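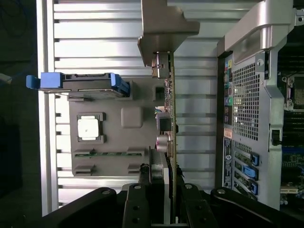

An expansion card and its metal bracket, with the open computer case behind.

Skultotberg opens computer repair workshop in Clillside

June 29, 2019

Skultotberg has opened a training workshop at Clillside for people who want to learn how a desktop computer goes together. Bookings are now open for the first courses, which start in August.

Learners work on practice cases. Each has a mock motherboard panel in grey, with a processor socket, card slots and a drive held by blue plastic parts. Parts can be taken out and put back as often as a learner needs, with no working machine at risk. 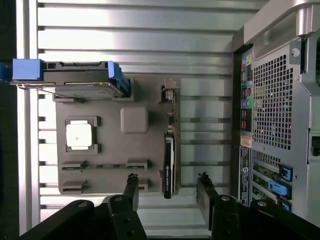
The course is in 2 parts. The first covers the inside of the case: what each part is called, how a card lines up with its slot, and how a drive is held in place. The second deals with finding faults and choosing replacement parts – including when a repair is not worth the money.

No earlier experience is needed. Tools are provided, and learners may bring a computer of their own to the last session if they wish.

The workshop was fitted out by Nieto, which also supplied the benches and storage. Trolerton will run the bookings and has put 2000 pounds towards free places for people out of work. Applications for a free place should be made before booking.

Skultotberg already runs evening classes in bicycle repair and basic electrics at the same site. The computer workshop takes over the former print room on the ground floor, with step-free access from the car park.

Course dates and prices are available from the Trolerton booking desk. Please quote reference 1251.

Ends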